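Home | Lessons | Gear | Song Sheets | Forum | About
Print this page | E-mail to a friend

How to Change the Strings on a Mandolin Without Losing Your Temper

A mandolin has eight strings, which is two more than a guitar and several more than seems fair for something that size. They come in four pairs, each pair is tuned to the same note, and all eight hook onto little metal posts that were designed by someone with much smaller fingers than yours. Set aside an hour the first time. You'll get quicker.

What you need

A set of strings. Find out whether your tailpiece takes loop ends or ball ends before you go to the shop. Most take loops. I use the Plekell light set on my own instrument and have no complaints, apart from the paper envelopes, which tear in every direction but the right one.

Wire cutters, a tuner, a soft cloth and a pencil. A string winder helps a lot. The Yorath one I own cost less than lunch and has outlived two cases.

Before you start

Look at the bridge. On a mandolin it isn't glued down. It stands there on string pressure alone, and if you take all eight strings off at once it will fall over, roll under the couch and leave you guessing where it used to live. Make light pencil marks on a strip of low-tack tape at the feet of the bridge, and change the strings one pair at a time. People who know better will tell you they take the lot off so they can clean the fingerboard. Let them. They can set their own bridges.

Taking the old pair off

Start with the low G strings. Slacken both until they flop, and only then cut them. Cutting a string at full tension makes a noise you'll remember, and the loose end goes wherever it likes. Slide or lift the tailpiece cover off. If it hasn't moved in years, push it with your thumb and be patient. Don't use a screwdriver. I have a scratch on mine from 2 seconds of using a screwdriver.

Unhook the loops and put the old strings straight into the trash, coiled. A bare foot will find any you miss.

Putting the new pair on

1. Slip the loop over its hook on the tailpiece. It will come off again the moment you look away, so keep a finger on it, or pin it with a folded bit of cloth.

2. Run the string over the bridge and the nut, in the correct slot. Check that it's the correct slot. Check again.

3. Turn the post so the hole faces down the neck. Thread the string through and leave enough slack for three turns on the heavy strings, a few more on the thin ones.

4. Bend the string sharply where it comes out of the hole, then wind so that each turn sits under the last.

5. Bring it up until it's snug and somewhere near the note. Leave the fine tuning for later.

Do its twin the same way, then move on to the D, the A and the E. The E strings are very thin and break if you overshoot. Tune them slowly and keep your face back.

Stretching and tuning

Once all eight are on, see that the bridge still stands at your pencil marks and isn't leaning toward the fingerboard. If it leans, slacken off a little and ease the top back with both thumbs. Now tune to G, D, A, E, pull each string gently away from the fingerboard, and tune again. Then again. New strings drift for a day or so, and a pair that's slightly off sounds like a saloon piano.

Check the twelfth fret against its harmonic. If the fretted note is sharp, the bridge needs to go back toward the tailpiece by a hair. Trim the ends last, close to the posts, and put the cover back on.

How often? Every couple of months if you play most days. Sooner if they feel gritty or look brown.

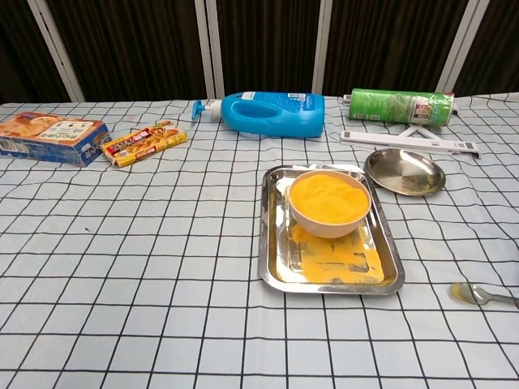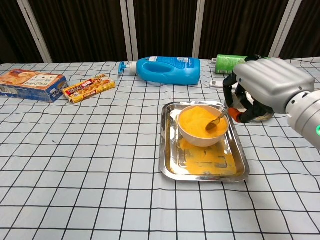 Both tables have a checked cloth; the tray and bowl are in both photos.

554 shares | 100 comments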